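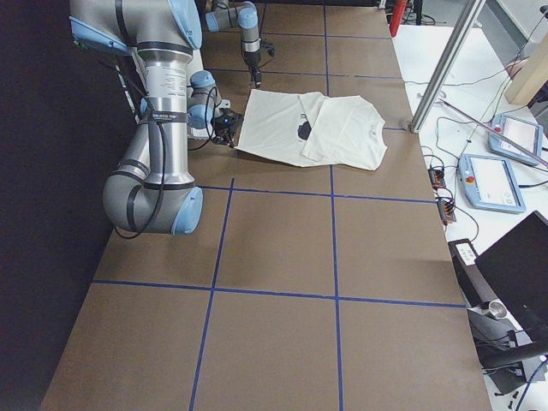
A folding table with two arms. The blue tape marks off the squares where shirts are laid.

Workshop tips: sharing the folding room with robot arms

These notes come from the back room at Viklund, a garment finishing shop in Gesirside. We fold, bag and box T-shirts for printers and small clothing labels. We used to do all of it by hand. Now part of the plain folding is done by arms working in pairs, and the people who did that folding do other things for much of the shift. The tips below were collected from both shifts. Most will be useful to any small shop that is bringing in the same kind of equipment, and a few are good for folding at home.

Covering the table

Use plain brown cardboard. Cloth covers bunch up when a gripper drags a hem across them, and a bare slick top lets the shirt slide away. Cardboard has a bit of hold and costs almost nothing. Tape the edges down flat. Change the sheet when it gets soft or starts to shed, or you will find brown fluff on white shirts. We change ours on the first working day of the month and whenever somebody spills something.

Do not write on the cardboard with marker. It comes off on the next damp shirt.

Taping the squares

Colored tape makes a good grid. Choose a color you don't see much in your laundry or stock. Blue has worked for us, though we switch to yellow when we have a long run of blue shirts.

Measure from the same corner of the table each time. Press the tape down with the back of a spoon and cut it at the table edge. Torn ends lift, and a lifted end will catch a sleeve.

The squares are there for people as much as for the machines. When a new person is told "collar to the right, in the middle square," there isn't much to get wrong. Before we had tape, each of us laid shirts down a little differently, and the evening shift spent its first half hour undoing what the day shift was used to.

Laying out the shirt

Shake the shirt once by the shoulders and lay it down in one movement. Smooth from the middle outward with a flat hand. Pull the sleeves straight. Check that the side seams lie on the sides, because a twisted shirt will fold crooked whoever or whatever folds it.

Start training on plain white shirts with a small print. The print gives you something to judge the fold by. Leave black shirts for later, as the folds are hard to see under overhead lights.

If one half of the shirt is already folded over and something looks off, open it up again and start from flat. Trying to fix a half fold takes longer. We learned this by hand folding, and it holds for the arms too.

Thick prints: let them cool fully before folding. A warm print sticks to itself, and an arm will not notice. This is still a person's job and we put it on the card at the start of every batch.

The side table

Keep a separate table next to the folding table for the controls, and keep shirts off it. It fills up fast. Ours holds the hand controllers, a computer and more cable than anybody would like.

Some things that help:

Lay the controllers face up, with the red stop button where you can reach it without leaning over anything. Nothing gets put on top of them, including paperwork, for any length of time.

Put a strip of masking tape on each controller and write on it which arm it runs. Two that look the same will get mixed up by the second day.

Gather loose cables with hook and loop ties. Zip ties have to be cut off every time something is moved, and then the little ends turn up in a box of shirts.

No drinks. There is a shelf by the door for cups and bottles.

Wipe the table down at the end of each shift with a dry cloth. Lint builds up around plugs and connectors faster in a garment room than you would think.

Standing near the arms

Follow the safety rules written for your own setup, and have them gone over by whoever installed it. These are only our house habits on top of that.

Long hair tied back, no lanyards, sleeves buttoned or rolled. Stop the arms before you reach onto the table, even for a loose thread. Say "stopping" out loud before you press, so that a person at the next table doesn't start feeding. Say "clear" when your hands are out.

Don't stand at the far end of the table to chat. It is the natural spot to lean, and it is also the spot with the least room.

At first people pressed stop too seldom, because they thought they would be blamed for the lost time. We took stops off the shift sheet altogether. They are no longer written down against a name, and people now press the button when they should.

What changed in the jobs

A normal batch here is 302 shirts, an odd number that comes from how our cartons pack out plus two spares. Hand folding a whole batch used to be one person's morning. It was hard on the wrists and the lower back, and people traded off when they got sore.

With the arms on plain shirts, that person now lays out, checks and bags. There is more walking and less bending. Most of us prefer it. Some don't. A few of the best hand folders liked the rhythm of it and were proud of their speed, and checking somebody else's folds all morning is duller work. If you are planning a change like this, ask about that early. We asked late, and we lost one good folder to Trellow across town before we had sorted out who would do what.

The arms are slower than a good folder on any single shirt. They earn their place on long, plain runs. Small mixed orders, kids' sizes, anything with a zipper or a hood, and anything a customer wants folded around a card all still go to the hand tables. Our Billanside branch has no arms at all and does only mixed orders, and it is just as busy.

Pay stayed on the hourly rate when we made the change. Before that, folders earned a bonus by the piece. The bonus was worked into the hourly rate in June, at the level of each person's better weeks. If you pay by the piece, settle this before the first machine is switched on.

Sharing out the day

Limit checking to 60 minutes at a stretch. After that, eyes slide over mistakes. Swap with somebody who is bagging or packing.

Keep everybody's hand folding up. We do a tray by hand at the start of each shift, all of us. When the arms are down for service the work still has to go out, and a room full of people who haven't folded in weeks is a slow room.

Teach more than one person on each shift to run the controllers. We began with one, and she could never take her lunch when she wanted it.

Keep a notebook by the table. Write down the fabric, the size and what went wrong, in plain words: "sleeve tucked under," "collar rolled." Ours has been more use to the people setting up the arms than anything we tried to explain over the phone.

Checking a folded shirt

Look at the collar first. It should lie flat and sit in the middle. Then run a thumb down each side for a lump, which is usually a sleeve. Turn it over and look at the back once. If it passes, bag it right away. A stack left waiting on the table leans and then has to be squared up again.

On any order over 2,000 shirts, pull one from every carton after packing and open it all the way up. Creases in the wrong place show up there and can't be felt through a bag.

For folding at home

The tape trick works on a kitchen table or the top of a dryer. Mark one square the width you want your folded shirts to be, lay the shirt over it with the front down, and fold both sides in to the tape lines. Then fold the bottom up to the collar. Everything comes out the same width and the drawer closes.

Painter's tape is fine for this and peels off cleanly if you don't leave it on for months. On a varnished table, try a short piece underneath first.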